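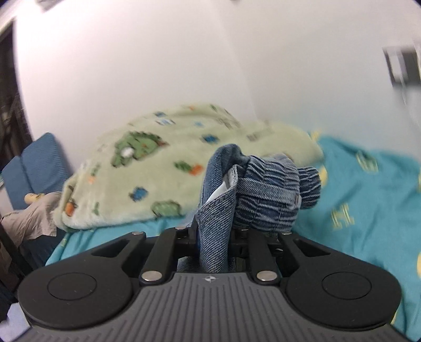
# Folding kids' denim on the bed: what do you do with elastic waists?

**veerle_martens** wrote:

OK so I finally did the big clothes sort in the kids' room and I'm weirdly excited about it! I dump everything on the bed, pull one thing out at a time, fold it, and it goes in a pile. Shirts are easy. Pajamas are easy. Denim is where I fall apart, and I mean the kind with the gathered elastic waist. You get one half folded nice and flat and then the waist scrunches up and the whole thing rolls into a sausage.

I've been reading up on standing things on end in the drawer and I LOVE it for T-shirts. Does anybody do it with jeans?

---

**rkotian** wrote:

Yes!! Been doing it since March and I'm never going back. For elastic waists, fold lengthwise first, one leg over the other, and tuck the seat point in so you have a straight edge. Then bring the WAIST down first, not the hems. The puckery part ends up in the middle and the legs wrap around it. Stands up like a little book.

---

**Athina D.** wrote:

I'm going to disagree with Revathi here (with love). Waist in the middle gives you a lump, and in a shallow drawer the lump catches every single time you close it. I leave the waist on the outside and roll. Yes, roll! Sausage and proud. My Skalik dresser has drawers so low that nothing else fits.

---

**rkotian** wrote:

Rolled denim unrolls the second a kid touches it, though. Mine are 4 and 7 and they dig.

---

**Athina D.** wrote:

Not if you pack them tight, shoulder to shoulder. Mine dig too, and they put back nothing, so I think we're even lol

---

**veerle_martens** wrote:

Trying both right now, this is so much fun. I've got denim with frayed edges in the pile as well, light blue, and a lavender-blue thing that got folded over on itself and forgotten. Turquoise sheet, turtle blanket shoved up against the wall so I have room to work. The desk is a whole other thread, please don't ask me about the desk.
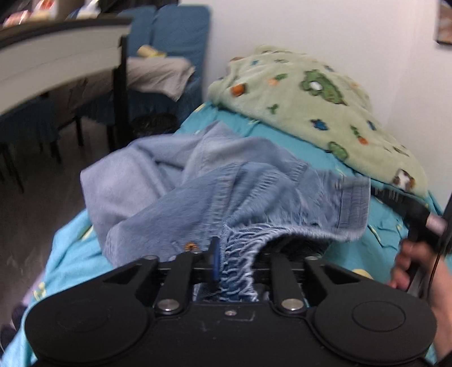 Frayed edges are their own problem! The threads snag on whatever's next to them, so I've started turning the raw edge to the inside on the last fold. Does that wear them out faster, or am I fussing over nothing?

---

**yolanda.bedoya** wrote:

Fussing over nothing, but I do it too. If the threads get long, trim them with small scissors, leave a bit so it still looks soft, done. A friend runs a stitch line just above the fray and that stops it for good. I never get that far.

Also THE BLANKET. My daughter would move in with you for a turtle blanket.

---

**abdelghani_es** wrote:

Can I be the grump? I hang all of it. Jeans, shorts, everything, on clip hangers along a low rail. Bought a pack of 60 Kisberg hangers and it took me 15 minutes to put the whole lot up. No folding, no lumps, no sausages.

---

**veerle_martens** wrote:

Ooh, a low rail! How low? And do the clips leave marks on the elastic?

---

**abdelghani_es** wrote:

Low enough that my son can reach, he was 2 when I put it up and I've moved it once. Clips do leave small dents on stretchy waists, I'll admit that. They come out in the wash. On regular jeans I clip the hems and let the waist hang down.

---

**Athina D.** wrote:

Upside-down jeans, I can't look at that all day

---

**rkotian** wrote:

Ha, same. Hanging is lovely for dresses, but shorts on a rail take up so much room for what they are. Veerle, how did the waist-in version come out?

---

**veerle_martens** wrote:

Really well on the longer ones! The short ones don't have enough leg to wrap around the gathers, so those are getting rolled and I'm standing them in a shoebox inside the drawer. So you and Athina both win. Next up is socks, and I have Opinions about socks.

---

**yolanda.bedoya** wrote:

Start the sock thread, I'm ready. Pairs folded flat, and if anyone says balls I'm coming over there.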